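The Long Table at Dorkisberg

How a hillside town came to treat its shared evening meal as a public service

On most evenings of the week, the old grain hall at Dorkisberg fills shortly before six. Coats go on the pegs by the north door, the shutters on the street side are opened, and the first pans are carried through from the kitchen. The meal is open to any resident of the town and to visitors who have put their names down by noon. It has been served in one form or another for a generation, and it is now the subject of a study by the Trollar Institute, which has spent the past year asking what a shared supper does for a place of this size.

The institute's interest is practical. Many small towns have lost the rooms in which people of different ages used to meet. Shops have closed, chapels have merged, and the buses that once brought workers home at a fixed hour now run to a thinner timetable. Dorkisberg has seen all of these changes. It has also kept its supper, and the study seeks to record how this was done and at what cost.

Leonora Bañez, who leads the work, came to the subject from housing research. Her earlier reports dealt with the layout of flats and the use of shared stairs. She found that residents spoke at length about food even when the questions concerned doors and lighting. "People told us where they ate and with whom," she writes in the introduction to the study. "They regarded this as an answer to the question of whether they liked their home."

The hall seats 100. It was built to store barley and has thick walls, a high roof and few windows, and for many years it was thought too cold for regular use. The town bought it from the Afridi estate for a modest sum after the last merchant left. Heating was put in first and the kitchen followed. The original floor was kept, although it slopes slightly towards the loading door, and the tables have been made with legs of unequal length to suit it. Each table has its own position, and a small number painted on the underside shows where it belongs.

Supper is paid for by a monthly subscription, with a reduced rate for those under eighteen and over seventy. The town council meets the cost of fuel and repairs. A paid cook and 2 assistants prepare the food, and the washing-up is shared by rota. The rota is pinned beside the kitchen hatch and is, by general agreement, the most closely read document in Dorkisberg.

Menus are set by the month and follow the season. In February there is barley soup, baked onions, smoked fish from the lower lake and a plain steamed pudding. Summer brings cold dishes, and on warm evenings the tables nearest the loading door are moved out on to the cobbles. Requests may be written in a book. The cook, Melaniia Stetsiuk, reads the book each Friday and replies in the margin in pencil. Several of her replies are quoted in the study, among them a firm refusal to serve beetroot more than once a week.

Mrs Stetsiuk has introduced a number of changes since her appointment. Bread is now baked in the hall instead of being brought up from Erby. Portions are served at the table from common dishes, where formerly each person queued at the hatch with a plate. The change met with some resistance. Older members felt that the queue was fair and easily understood, and that passing a dish along a table placed too much trust in the people at the near end. A trial was held over one winter, after which the members voted on the matter. There were 43 votes against the new arrangement and a clear majority in favour.

The study gives this episode a full chapter. Its authors observe that serving from a common dish obliges neighbours to speak to one another, if only to ask for the potatoes. Seating is not fixed, but habits form quickly, and the newcomers interviewed said that the first fortnight was difficult. One had eaten at the end of the same bench for nine evenings before anyone asked her name. The members have since agreed that a place should be left open at the middle of each table until the soup is served.

Not every finding is favourable. Attendance among people in their twenties is low and has fallen further in recent years. Shift workers at the Erby sawmill are seldom free at the appointed hour, and a later sitting was tried and given up for want of staff. The hall is also hard to reach on foot in snow. The institute recommends a covered path from the lower road and a second look at the late sitting, perhaps on a single evening each week.

The full study will be presented in the hall on 27th June, before supper. Printed copies may be consulted at the town library, and a shorter account will be sent to every household in the district. 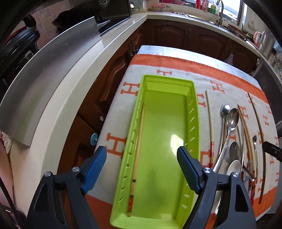 May visitors to the town eat at the hall?
Visitors are welcome at any supper, provided that they have put their names down by noon on the day.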